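Shu-fen Hsieh spends most of her working day moving a robot arm with her own hands. She works at Drelosau, where the team collects demonstrations for a project called Clokell. In January they finished a set of 884.

"People think we write a program for each movement," she says. "For this project we write almost none. I do the task, the arm records me, and later the model learns from the recording."

She uses two methods. In the first, she holds the arm and guides it directly. In the second, she sits at a desk with a controller from Penner, and the arm follows her from the other side of the room. She prefers the second one, although it took her longer to learn.

"When I hold the arm, my body is in the way and I push too strongly. With the controller I must be patient. The difficult part is always the last small distance before the fingers close."

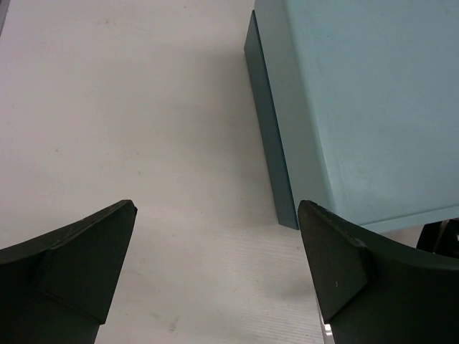
"A beginner goes straight down and closes," she continues. "But if one finger is too near to the side of the object, it will push it away. So I stop, I correct a little, and then I go. I want the robot to see this correction also – it is part of the skill."

For this reason she does not delete every clumsy attempt. Her colleagues at Plerkel, who train the model, asked her to keep them.

How long can she work without a break? "Two hours. After that my hands become lazy, and the robot would learn this too."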